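3.2 苺と皿の組み合わせ

盛り付けの研究で苺ほど楽しい題材はない。赤い実に緑のへたが付いたままで、置き方を少し変えるだけで皿の印象ががらりと変わるのである！本節では、Kinsellaの分類でいう「寄せ盛り」、すなわち実を並べずに中央へゆるく集める盛り方を取り上げる。参加者26名に盛り付けの異なる皿を見せ、食べたいと感じた順に選んでもらったところ、集まった178件の回答のうち、寄せ盛りへの支持は予想をはるかに上回った。

図2の皿は中央が白く、縁に白と黒の縞が入る。苺は11個。縞の縁が赤を囲み、白い余白が実の輪郭をくっきり見せてくれる。奥の細長い透明容器や隅の小さな折りたたみ式チェス盤と並んでも、目はまず苺に向かう。灰色の大理石調の床も、この赤をよく引き立てている。

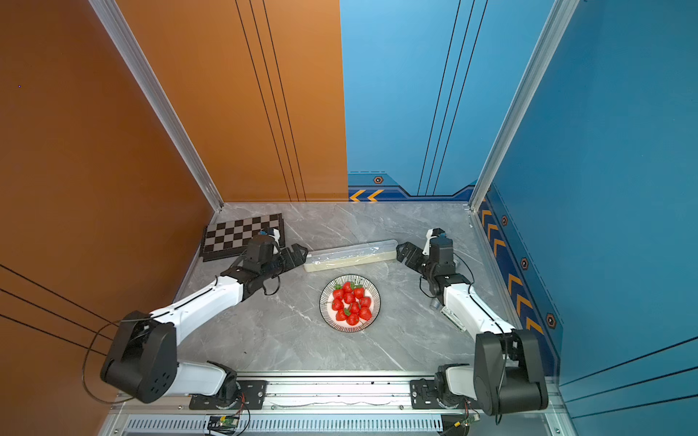

図2　縞縁の皿に寄せ盛りした苺、透明容器、チェス盤

3.3 縁の模様を変えた場合

次に、同じ寄せ盛りを無地の皿Odierと縞縁の皿Skimiaで比べた。評価は5段階とし、項目は「おいしそう」と「にぎやか」の2つである。興味深いことに、「にぎやか」の差は個数を減らした条件でいっそう開いた。実が少ないほど縁がよく見え、皿そのものが盛り付けの一部になるのだろう。自由記述にも縁に触れたものが多く、8月の予備調査では見落としていた点だけに、読んでいて胸が躍った。へたを取った場合の結果は3.4節で述べる。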